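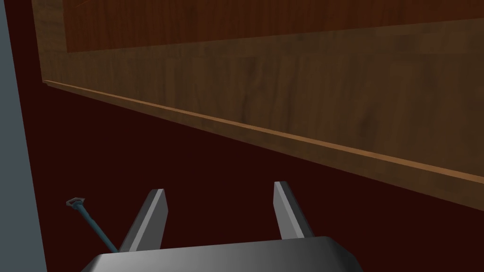
Foro de papel y corte > Plotters y archivos de corte
Tema: Cartulina gruesa, el corte sale bien por fuera y mal por dentro

jelutow
Buenas tardes a todos. El español no es mi primera lengua, así que pido paciencia si alguna palabra no es la correcta.
Estoy haciendo unas cajas pequeñas con tapa calada para los regalos de diciembre. El archivo lo dibujé yo en Inkscape y lo guardé como SVG. La cartulina es de 300 gramos, color crema. El contorno exterior sale limpio, pero los calados pequeños de la tapa se levantan y la cuchilla los arrastra. De 11 tapas que corté el lunes solamente puedo usar 3.
He probado a bajar la velocidad y también a dar dos pasadas. Con dos pasadas es peor - la segunda no cae exactamente encima de la primera y el borde queda con pelo.
¿Es problema de la cuchilla, del tapete o de mi dibujo?

gedetti
Tapete. Casi siempre es el tapete. ¿Cuánto hace que lo tienes?

jelutow
Lo compré en primavera. Lo limpio con toallitas sin alcohol y todavía pega, pero reconozco que en el centro pega menos que en las orillas.

gedetti
Pues ahí lo tienes. Coloca la tapa en una esquina y verás la diferencia. Y pasa el rodillo antes de cortar, la mano no basta con 300 gramos.

iwasaki_papel
No estoy de acuerdo con que sea solo el tapete. Si el contorno sale limpio, la sujeción no puede estar tan mal. Yo miraría el orden de corte. Muchos programas cortan primero lo de fuera, y entonces la pieza ya está suelta cuando llega a los calados. Tiene que ser al revés, primero lo de dentro.
Mira también cuántos nodos tiene cada calado. Si vectorizaste una imagen, seguro que tienes el triple de los que necesitas y la cuchilla va dando tirones.

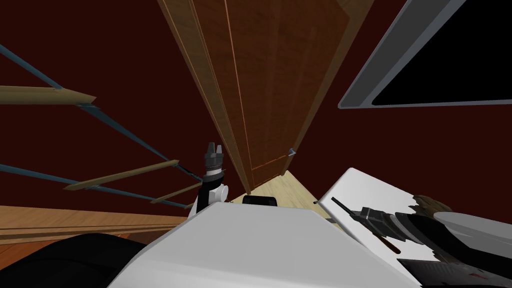 jelutow
Gracias a los dos. He revisado el archivo con calma. Los calados son hojas, y las hojas las saqué de un dibujo a lápiz que escaneé, de manera que sí, están vectorizadas. Una sola hoja tenía alrededor de 10 nodos en cada lado, cuando para esa curva bastarían dos o tres. He usado Simplificar, pero la punta de la hoja se me redondea y no me gusta.

iwasaki_papel
No uses Simplificar sobre todo el dibujo. Borra los nodos a mano en los lados y deja la punta como nodo de esquina. Haces una hoja bien y la duplicas.

sustau
Me meto porque tuve lo mismo con unas invitaciones. A mí me lo arregló cambiar la cuchilla a la de 60 grados. La de 45 con cartulina gruesa y formas chicas no gira bien.

gedetti
Con 300 gramos la de 45 corta perfectamente, yo la uso todas las semanas. Gastar en otra cuchilla antes de probar lo que es gratis no lo veo.

sustau
Perfectamente será en tu máquina. En la mía las esquinas salían mordidas y con la otra dejaron de salir. Cada uno que pruebe lo suyo.

jelutow
He hecho la prueba con una hoja redibujada, orden de dentro hacia fuera y la misma cuchilla de siempre, que es la de 45. Corté 3 tapas. Las que puse en la esquina del tapete están bien. La del centro tiene todavía un calado levantado - uno, no todos.
Entonces me parece que los dos tenían una parte de razón. Voy a pedir un tapete nuevo, y la cuchilla de 60 la dejo para cuando haga las etiquetas, que llevan letra pequeña.
Una duda más: para el pliegue de la tapa, ¿ustedes marcan con línea discontinua o con la punta de hendido? Con la discontinua se me ven los agujeritos por fuera.

gedetti
Hendido, y por la cara de dentro. Si no tienes la punta, sirve un bolígrafo sin tinta y una regla.

iwasaki_papel
Hendido también. Y fíjate en la fibra de la cartulina, que si doblas en contra se agrieta igual.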